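Knitwear and Wool Care > Folding and storage

Thread: Flat on the bed or over the knee? How do you fold your ribbed jumpers

kolico_knits
Right, I've finally got round to the big jumper sort-out and I'm enjoying it far more than a grown adult should! I've got 33 knits (yes, I counted, it's a thread about jumpers, humour me) and until now they've lived in one enormous heap at the bottom of the wardrobe. I want them all in the drawers of my Evard chest, standing up in rows so I can see every colour at once. The fine ones behave beautifully. It's the chunky ribs that spring open again the second I let go. What does everybody do?

Chmielewska
Oh, I love this subject! On the bed, always. Lay it face down, smooth it from the middle outwards with flat hands, fold both sleeves straight down the back and then fold up from the hem in thirds. Ribbing wants to pull in, so let it. If you stretch it wide to get a neat rectangle it will fight you all the way to the drawer.

utska
Sorry, I'm going to disagree about the bed. Far too soft! You press down and the whole thing sinks. I do mine on the ironing board or the kitchen table and they come out twice as crisp.

Chmielewska
A table is lovely if you have one free. Mine has a jigsaw on it (1000 pieces, mostly sky) and will do until July at least. A bed with the sheet pulled tight is perfectly good, and you've got room to spread the sleeves out.

kacper_marciniak
Rolling! Nobody has said rolling yet. Sleeves in, roll from the hem to the neck, done in 10 seconds. I fit a whole winter into 2 drawers that way and I can pull one out without disturbing its neighbours.

utska
Kacper, I tried rolling and every jumper came out with a ripple across the tummy. Thin ones, fine. Thick ribs, never again.

kacper_marciniak
You're rolling too tight. Loose like a sleeping bag on a warm night, then tuck it in next to the others and let them hold each other up.

Shufen Mao
Joining in as a fellow rib sufferer. Stripes are my secret weapon! If you've got a jumper with a broad stripe across it, use the stripe as your ruler. Get that running straight before you fold anything and the rest follows. Dusty pink and white on the blue-grey sheet, everything still to do:

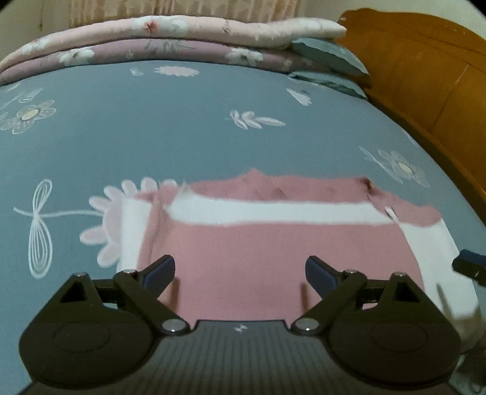 Shufen's method for striped ribs

1. Pull the sheet smooth first, so you aren't folding over lumps.
2. Line the stripe up with the edge of the bed.
3. Pat out the creases with your palm. No tugging.
4. Sleeves in, then fold towards the neck in thirds.
5. Stand it up in the drawer, fold side on top.

kolico_knits
Shufen, the stripe thing is genius and that pink is gorgeous. Is it a heavy one?

Shufen Mao
Middling! Heavy enough to keep its shape once it's folded, light enough for a spring evening.

utska
I'll give you the stripe trick, that's a good one. Still doing it on the table though.

kolico_knits
Two drawers done, stripes first, and they're standing up like books! Going back in for the cardigans after tea. Does anyone button theirs before folding?

Chmielewska
Top and bottom button only. Kacper will tell you to roll them.

kacper_marciniak
Roll them!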